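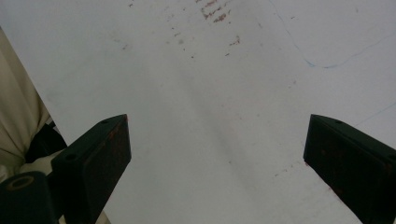 White work surface with the two black fingers over it, August

Paint and limewash notebook, Demmont shed

Started 8.40. Carried on with the limewash panels for the Candari wall. The panels made last month have had their full cure on the rack, so today was the rub test and the second round of mixing.

Rub test first. Dry cotton pad, 20 strokes each way, same pressure as far as I can manage by hand. Panels A to D are all plain putty with no additive. A and B left a heavy white bloom on the pad. C was better and D better again, which fits with D having gone on thinner and being misted between coats. E and F have casein in them and hardly marked the pad at all, but F has fine cracking across the top third where I went over it too soon. I would not put F on a wall.

Wet rub after that, on the lower half of each panel. A went through to the plaster at the left side. E held. I have written the results on the backs in pencil because the marker bled on the last set and we could not tell B from D.

Putty: the Leltolura tub is nearly done. What is left has a skin on it and a few hard lumps, so it went through the fine sieve twice. Weighed out 645 g of putty and let it down with water in four goes, stirring between each. It wanted more water than the last batch. I stopped when it was like thin milk and ran off the back of the spoon without leaving a ridge.

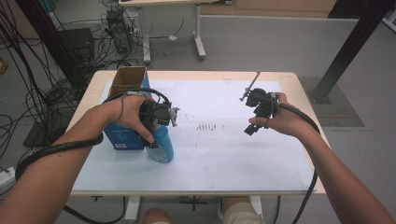
Pigment for the second round is yellow ochre, 26 g, soaked overnight in just enough water to cover it. Soaking makes a big difference with this one. The panel from the dry-mixed batch still has streaks in it where bits of ochre opened up under the brush. Put the paste through the sieve as well and washed the residue back in.

Three panels coated from this mix, G, H and J (no I, it gets read as a 1). Backing is the usual lime plaster on lath board, keyed with the sponge float. All wetted down before coating. G had one wetting, H had two, J was soaked until it stopped taking water. First coat put on with the wide block brush, crossing the strokes. J was slow to grab and the wash ran at the bottom edge, so I laid it flat for the first hour. G pulled the water out so fast that the brush dragged, and there are lap marks already.

Colour looks far too strong wet, as always. The Horgan sample card from the spring dried to less than half of what it was in the pot, and I expect the same here. Do not adjust the ochre until the panels are dry.

Second coat to go on tomorrow morning if the surface has lost its shine. If not, wait.

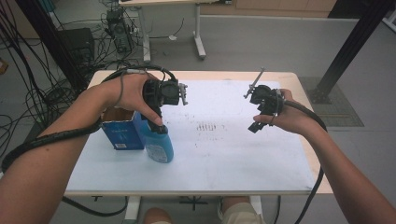 Air in the shed was damp all day and the door stayed open until 4. Covered G, H and J with damp hessian held off the face on battens. Last time the cloth touched the surface and left a weave pattern that never came out.

Stock: 128 litres of the older putty still in the two bins at the back, lids checked, water over the top of both. The ochre is fine for now. We need more casein before anyone does another run of E, and a new fine sieve – the mesh on this one is coming away from the rim and I found a strand of wire in the pot.

Still to sort out: whether the Candari wall gets the casein mix at all. The old wash on it is plain lime, going by the scrape, and I would sooner match that with five thin coats of the D method than put something tougher over the top. Will do a patch of each behind the downpipe and leave both through the winter.

Brushes washed out and hung. Left at 5.15.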